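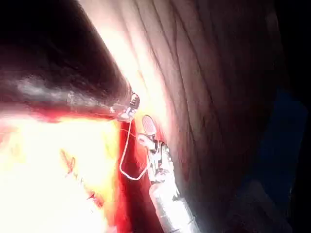

The meeting opened at 8 with the handling cells, carried over from May. Lahcen Ashour reported that both cells on the Gandance line are now running the sorting and hanging work through the full early shift, and that the soft goods are still where most of the stops come from. Draped fabric with long folds is the hardest thing the finger has to work beside, and the thin white cable to the small device with the oval pad hangs in an open loop next to it. Maintenance wants that loop clipped back along the finger on both cells. Agreed. Lahcen to do it at the next changeover.

Stops and restarts. The log shows 163 stops since the last meeting, against 28 at the old manual table over the same length of time. Hatem Badawi said the two numbers should not be put side by side on the notice board again. At the manual table a person who dropped a piece picked it up and carried on, and it was never written down. The board sheet will show cell stops only.

Who clears a stop. At present whoever is nearest does it, and in practice that means the two people on packing. They lose their own place each time and their packing rate suffers for it. Packing staff asked that clearing stops be counted as work. After some discussion it was agreed that one person per shift will be named as cell attendant and will have no packing target that shift. The role rotates. Hatem to draw up the rota and post it by the lockers.

Pay for the attendant role. Not settled. The office view is that it is the same grade as packing. Several people said it needs training that packing does not, and that the attendant is also answering for the machine if something is torn. Hatem will take this upstairs and bring back an answer in writing.

Training. Brulteck gave the first session, and 21 people attended. Those on the late shift did not get one - the trainer had left by the time they came in. A second session is to be booked for a late start. It was asked that the session use our own garments this time, as the samples brought in were flat and stiff and behaved nothing like the lined coats.

Lighting. The attendants find the lamp on the left side of the cell too strong. Lahcen said the pad does not depend on the light but the camera does, and he would sooner move the lamp than dim it. He will try a lower position and ask both shifts before fixing it there.

Jobs. The question from last time was whether the hanging team would be kept together. Hatem confirmed that no one is being let go. Four of the team have moved to inspection and two to returns. Those in returns said they were given two days' notice and would have liked a choice. Hatem accepted this. Any further moves will be discussed with the person first, with at least two weeks' notice.

Motura software. The update is on hold until Yu has sent the corrected settings file. Nothing to be changed on the cell screens before then.

Any other business. Stools for the attendants were requested, as the post is mostly standing and watching. Approved, two to be ordered. The radio may go back on in packing provided the cell alarm can be heard over it.

Actions
Lahcen Ashour: clip back cables, try lamp position, chase Yu for the file.
Hatem Badawi: rota, written answer on grade, late session with Brulteck, stools, new board sheet.

Meeting closed. Next one at the same time, in the canteen.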